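Goal frames and where the arm happens to be
26 Mar 2018
Filed under: manipulation, data

I have spent most of February on one small question in our goal-conditioned setup, and I want to write the result down before I lose the details.

The policy takes a current image and a goal image and outputs an end-effector motion. Training uses hindsight relabeling: pick a window from a recorded trajectory, call its last frame the goal, and treat the actions in between as a correct way of getting there. This is standard and it mostly works. The trouble is that a goal image contains two kinds of information. One is the state of the objects, which I care about. The other is the pose of the arm, which I don't, except in the last few steps of a grasp. The arm is large, high contrast, and different in almost every frame. The objects are small and move rarely. A network trained on a squared error over actions will learn to match the arm first.

You can see this at test time without any special tooling. Give the policy a goal image in which the banana has moved and the arm is parked over the colander. The policy parks the arm over the colander. The banana stays where it was.

The data is the Murkville set, 2825 trajectories on the toy kitchen table. Zsófia Kocsis wrote the loader, and the relabeling code sits in a branch of Skilov that I should have merged weeks ago. I compared three ways of choosing the goal frame.

Last frame. The baseline. Window length is sampled uniformly and the final frame is the goal.

Still frame. Same window, but the goal is moved forward to the next frame in which joint velocity falls below a threshold. This throws out blurred goals. If the trajectory ends before such a frame comes up, it contributes nothing for that window, and a trajectory with no usable window at all is dropped. 2167 trajectories remain.

Object change. Same as still frame, but the window is kept only if something on the table differs between start and goal after the arm has been masked out. The mask comes from forward kinematics and a rough calibration, dilated by a fixed margin. Cables are not in the kinematic model and leak through, so the difference threshold has to be higher than I would like.

Goal candidates can look like the following, all with the ketchup bottle on the plate.

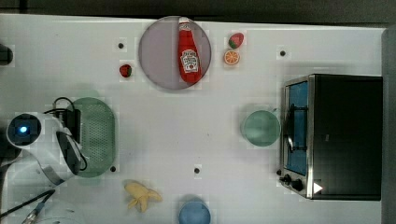
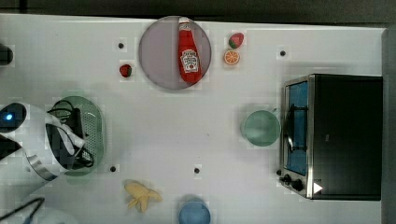
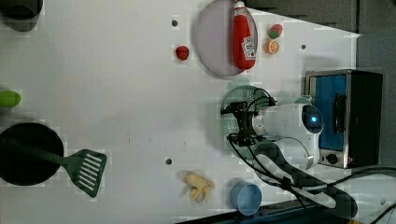
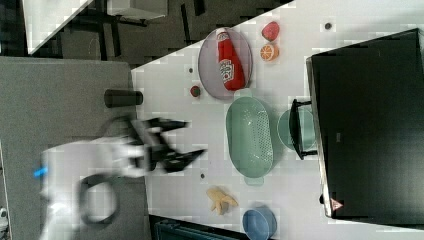
Only the fourth would be rejected by the velocity test. The first two are close to interchangeable as goals if you look at the food and the plate, and the third has the arm coming in from the right, which to a pixel loss is a very distant image.

Szabolcs Vida, who read a draft of this, objected that filtering on velocity also removes the frames just before contact, and that those are the ones the gripper timing is learned from. I think this is a fair objection for inputs and a weaker one for goals. The filter only touches the goal. Fast frames are still used as observations, with their actions, as long as the trajectory survives. But he is right that the dropped trajectories are not a random subset. They lean toward short, quick pushes, and I have not corrected for that.

Results, over 6 seeds per variant. Still frame gave a lower validation loss than last frame, which means very little, as the validation goals were filtered the same way. On the robot I could not separate the two. Object change was clearly better on tasks where the goal arm pose was far from the object to be moved, and slightly worse on plain reaching. The second part is expected. Reaching windows are exactly what the object test discards.

Mixing helped. Using object-change goals for most of each batch and unfiltered goals for the rest recovered the reaching performance and kept the gain on moving objects. I tried only 2 mixing ratios and would not read anything into the difference between them.

Things I have not done: learn the mask in place of computing it, inpaint the arm out of the goal entirely, or condition on a masked goal at test time as well as in training. The last is cheap and I will run it next. Tan has a segmentation model that would deal with the cables, but it was trained on the Gruvdale arm and I don't know yet how well it transfers to this one.

Thresholds and the calibration file are in the branch. The dilation margin is set in the config, in pixels, and needs changing if you resize the images before masking.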